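Stendelthorpe toy library to move into former bank branch

2024-04-07

The toy library in Stendelthorpe will leave its two rooms above the bus station next month and reopen in the former bank branch on Culla Street, the town council has confirmed.

The council approved a lease on the ground floor of the building at its last meeting. The lease runs for three years, with an option to renew. Rent will be paid out of the council's family services budget, and the library will cover its own heating and electricity.

The library lends toys, puzzles and board games to families in Stendelthorpe and the surrounding villages. It has 1,627 items in its catalog and lends to households in Skundale and Klinhom as well as the town. Membership is open to anyone caring for a child under 12, including grandparents, foster parents and registered day care providers.

Access has been the main complaint about the present rooms. They are reached by a flight of stairs from the bus station concourse, and the elevator in the building has been out of service since October. Parents with strollers have had to leave them at the bottom, and staff have carried larger items down to the street on request. Families who use wheelchairs have been served by a delivery run on the first Thursday of the month.

The bank branch has a level entrance and a wide front door. It closed four years ago and has been empty apart from a short period when it was used as a polling place. The counter has been taken out and the old carpet will be replaced before the move. The vault door will stay where it is because of its weight, and the room behind it will be used to store seasonal items such as sleds and paddling pools.

Opening hours will be longer at the new address. The library is now open on two afternoons a week and on Saturday mornings. After the move it will open on four afternoons, with the Saturday session extended to 2 p.m. One of the weekday sessions will run until 7 p.m. for parents who work during the day.

Borrowing rules will stay mostly the same. Each household may take out up to four items at a time and keep them for three weeks. Items can be renewed once, by phone or at the desk, unless another family has reserved them. The yearly fee is unchanged, and families who receive housing support will continue to pay nothing.

One change affects late returns. The daily fine will be dropped, and a household with an overdue item will instead be unable to borrow anything else until it comes back. The library said fines brought in very little money and had kept some families from returning at all. Fines already owed will be canceled on the day of the move.

Lost pieces will be handled as before. Parents are asked to check the contents against the card in each box before bringing it back, and to tell the desk if something is missing. There is no charge for a single lost piece from a puzzle or game. When a set can no longer be used, it is taken apart for spares.

The library will close for nine days while the shelves and stock are moved. Anything due back during that period will be given a new return date automatically. Members are being encouraged to borrow before the closure, and the limit will be raised to six items per household in the final week. The staff would like as much of the stock as possible to be out on loan when the moving van arrives.

Donations will not be accepted until the new rooms are open. After that, the library will take games, puzzles and pretend play sets in good condition, with all parts included. It asks for the original box where there is one. Soft toys, car seats and anything with a damaged battery cover will be turned away.

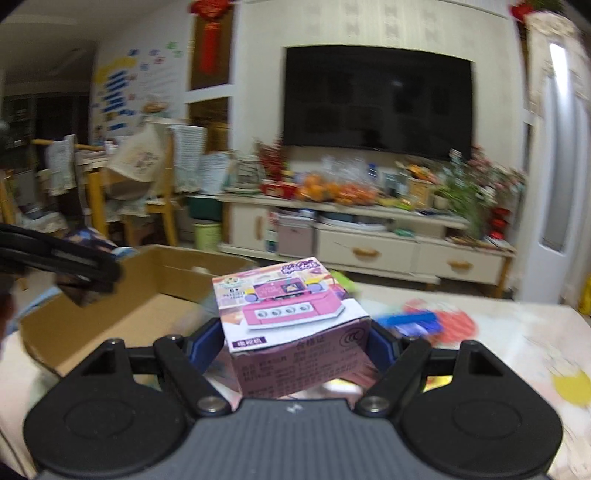 Small boxed toys are among the things children like to play with.

Parking near the new address is limited. There are three short-stay spaces in front of the building, and drivers can use the public lot behind the market hall, where the first hour is free. The Skundale bus stops at the corner of Culla Street. Passengers from Klinhom will need to get off at the bus station and walk, a distance of roughly 100 yards.

The council will also rent out the back room of the branch by the hour when the library is closed. It has space for a small meeting or a birthday party, and there is a kitchen with a sink and a refrigerator. Rates have not been set. Requests for bookings will be taken at the town hall information desk once the room has passed its fire inspection.

What happens to the rooms above the bus station has not been decided. The bus company, which owns the building, has said it may use them as a break room for drivers. The repair of the elevator is a separate matter and is waiting on a part.

An opening afternoon is planned for the first Saturday in the new building, with games set out on tables for families to try. New members can sign up on the day and should bring proof of address. Existing cards will remain valid, and the library's phone number will stay the same.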